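Ticket 1136: Return rack task, gripper approach too low at the base
Site: Ultbridge distribution building, returns area
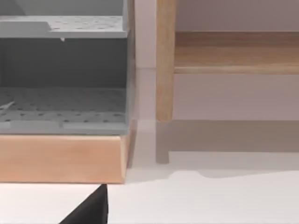 Summary

The Gurkesico arm assigned to the returns area stops before placing items in the gray rack. The fault occurs on the lower level of the rack and has not been reported on the upper shelf. The Tadilex simulation of the station was used to review the approach path. In the simulated view, the tip of the black gripper finger is just short of the underside of the light wooden base on which the rack rests. The rack model has an open front and perforated shelf surfaces.

Reported by: Sheena Tosh, returns area lead
Priority: Normal, raised to High in July
Status: Closed, with one follow-up item

Description of the problem

The arm was introduced to take over the placing of small returned parts, which staff had previously done by hand at the end of each shift. Under the current procedure, staff inspect and label each part and leave it in the pickup tray. The arm then places it in the rack.

Staff report that the arm halts on the lower level and displays a path error. When this happens, the person at the inspection desk must leave the desk, clear the error, and place the part by hand. The shift log shows 12 such stops in one shift. The inspection desk has one person assigned to it since the change in duties, and work at the desk stops each time that person is called away.

The reporter asked that the following be noted. Staff were told during training that the arm would not require attention during normal operation. The daily target for the desk was set on that basis. The target has not been met on any shift with repeated stops, and employees should not have this recorded against them.

Steps taken

1. Restarted the controller and repeated the task with one part. The arm stopped at the same point in the path. No change.

2. Checked the gripper calibration against the values recorded at installation. All values were within limits.

3. Ran the task on the upper shelf only. Eight parts were placed and no error was shown. The fault was therefore taken to be limited to the lower approach.

4. Opened the station model in Tadilex and compared it with measurements taken on the floor. The rack dimensions agreed. The height entered for the wooden base was 8 mm less than the measured height.

5. Reviewed the start position for the lower approach. The finger begins below the base and must rise in front of it before moving toward the rack. With the incorrect base height, the planned path turned inward too early. The safety check on the controller used the measured height and stopped the arm.

6. Corrected the base height in the model and moved the turning point farther forward. The wooden furniture beside the rack was kept in the model as an obstacle so that the new path would remain clear of it.

7. Ran the revised path in simulation, then at the station at reduced speed with a member of staff present. No stop occurred on either level.

8. Returned the arm to normal speed and observed it for one full shift. No path errors were logged.

Cause

The base was replaced after the original survey of the station. The Skinner maintenance record shows the replacement, but the record was not forwarded to the team responsible for the model. There was no fault in the arm or the gripper.

Changes to working procedure

Any change to the rack, its base, or nearby furniture must now be reported to automation support before the arm is returned to service. The report may be made by any employee and does not require a supervisor's approval.

Staff at the inspection desk are no longer expected to clear path errors while parts are waiting for inspection. The stop is to be logged, the part left in the pickup tray, and support contacted. Manual placement remains permitted when the arm is locked out, and all returns staff will keep their training for it.

The daily target for the desk has been suspended for shifts in which the arm stops more than once. Shifts already affected have been marked in the log and will not be used in individual reviews.

Comments

Returns area lead, 8:12 a.m.: The new path has been in use since the start of the shift. Two employees have asked whether the time spent on manual placement during the fault will be shown in the labor report. Please confirm.

Automation support, 9:40 a.m.: Confirmed. The time has been entered under equipment downtime and assigned to the station. It does not appear against any employee.

Returns area lead, 10:05 a.m.: Thank you. The desk staff would also like the error message to state which level of the rack is affected. At present it gives only a code, and they have to walk to the station to find out.

Automation support, 10:30 a.m.: The request has been accepted and moved to a separate ticket. This ticket is closed. The follow-up item is assigned to automation support, with the returns area lead as contact.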